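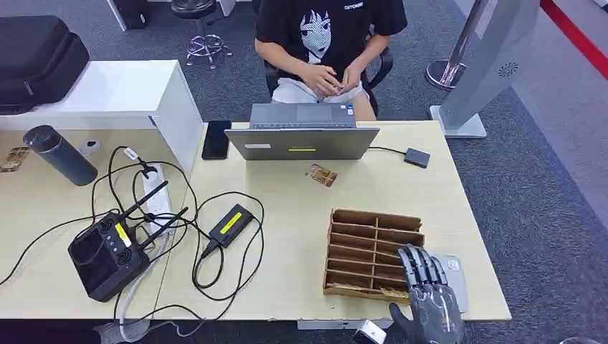
5.2 Does a phone on the desk cost anything?

The claim we were asked to test is a simple one. A student who works with a phone within reach is said to learn less than a student whose phone is in another room, even when the phone is never touched. The claim has been repeated in staff bulletins, in the orientation booklet at the Zeltmont campus and in the sales material for Pelleck, a lockable phone pouch that the campus bought in bulk before our study began. We had no part in that purchase. By the time we arrived the pouches were already in use, and several tutors told us they expected our results to confirm what they could see for themselves.

Our results do not confirm it. They do not refute it either, and this section is mostly about why we think the data we have cannot settle the matter.

Each of the 46 participants worked through a reading task lasting 50 minutes on their own laptop, once with the phone on the desk and once with the phone in a Pelleck pouch left with the front office. Order was assigned by coin toss. The reading passages were drawn from first-year geography texts, and comprehension was marked by two people who did not know which session a script came from. Figure 6 shows the kind of arrangement in question, with the phone lying screen up beside an open laptop. We did not tell participants where on the desk to put it, or which way up. In hindsight we should at least have written down what they chose.

The mean comprehension score was slightly higher in the pouch sessions. The difference was smaller than the gap between our two markers on the same script, and it vanished when we left out the participants who had asked to stop early. We would not change a timetable on the strength of it, and we would be wary of anyone who did.

The earlier result most often quoted in favour of pouches comes from the Prultari survey, which gathered 660 responses from secondary and tertiary students. Its size is impressive and is usually the first thing mentioned. The survey did not measure learning, however. It asked students whether they felt they concentrated better without a phone nearby, and it asked this directly after a page of questions on the harms of phone use. Most people who have just spent several minutes ticking boxes about distraction will agree that they are distracted. The answers may well be sincere. They tell us what students believe, and perhaps what they think a teacher would like to hear, but they have since been cited as though a test had been run.

Bodin's classroom trial is the better piece of work and deserves a fairer hearing. Albane Bodin compared two tutorial groups over a full term and found that the phone-free group handed in more complete notes. She was careful to say that the groups had different tutors and met at different times of day, one of them at 45 minutes past eight in the morning, and that she could not separate these effects. That caution has mostly dropped out of later summaries. The version in the Zeltmont booklet gives her finding in a single sentence and leaves out the tutors altogether.

There is a further problem that none of these studies, ours included, has dealt with well. A laptop can do nearly everything a phone can. Messages arrive on it, videos play on it, and a student who wants to look at something other than the reading has no need to reach sideways. When we went through the browser histories that participants agreed to share, we found visits unrelated to the task under both conditions. Some participants seemed to drift more in the pouch sessions, as if the laptop had simply taken over the phone's share of the traffic. We make nothing of this, as the histories were voluntary and incomplete, but it sits awkwardly with the idea that removing one device removes the temptation.

We also doubt that a first session with a pouch says much about the twentieth. Being asked to hand over a phone is unusual, and people who know they are being watched tend to behave well for an hour. A participant in the May sessions wrote on her comment sheet that she had "tried extra hard to make it fair." Another said he spent much of the pouch session wondering whether his sister had called about a lift home. Either effect could swamp the one we were looking for, and they pull in opposite directions.

A small cost to attention remains possible. If it exists, it is too small to be picked up by a study of this size, and the larger sources lean on opinion or on groups that were never properly matched. Ma's review reaches a firmer conclusion than ours from much the same material, largely by counting the Prultari responses as evidence of performance. We see no good grounds for doing so. Section 5.3 turns to note-taking by hand, where the measures are less open to dispute, although the sample is again a narrow one.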